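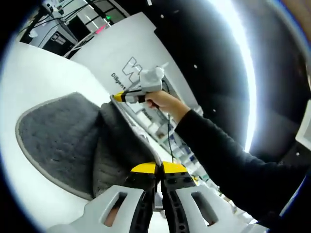
22. Mai 2022, von Gaëtan Collet

Ich bin ja sonst keiner, der über Tische ins Schwärmen gerät, aber der weiße in unserer Werkstatt und ich, wir sind inzwischen richtig dicke Freunde! Seit Dezember arbeite ich fast jeden Abend daran (Edem meistens auch), und am meisten liebe ich die weichen grauen Sachen darauf. Dieser leicht flauschige, gesprenkelte Stoff, fast wie Filz – man legt die Hand drauf und will gar nicht mehr weg.

Zu Hause wollte ich natürlich auch so etwas. Also habe ich drei Stoffproben bei Trunia bestellt, hellgrau, mittelgrau und anthrazit, und das ganze Wochenende herumgeschoben. Auf Weiß sieht jedes Grau anders aus, vormittags kühl, abends fast bräunlich. Gewonnen hat Mittelgrau, mit hellerem Rand und abgerundeten Ecken. Die Bahn ist 50 cm breit und verträgt laut Zettel bis zu 12 Wäschen, da bin ich mal gespannt.

Zugeschnitten wird am Dienstag, mit frischer Klinge. Das Garn für den Rand suche ich noch, hat jemand einen Tipp?

Kommentare

Prys Gough: Nimm Polyestergarn, Baumwolle franst am Rand so schnell aus.

Ynyr Foulkes: Mittelgrau, sehr gut! Zeigst du die Ecken, wenn sie fertig sind?

Gaëtan Collet: Klar, mach ich! Und danke für den Garntipp, Prys.

Kontakt | © 2022 Gaëtan Collet | Nach oben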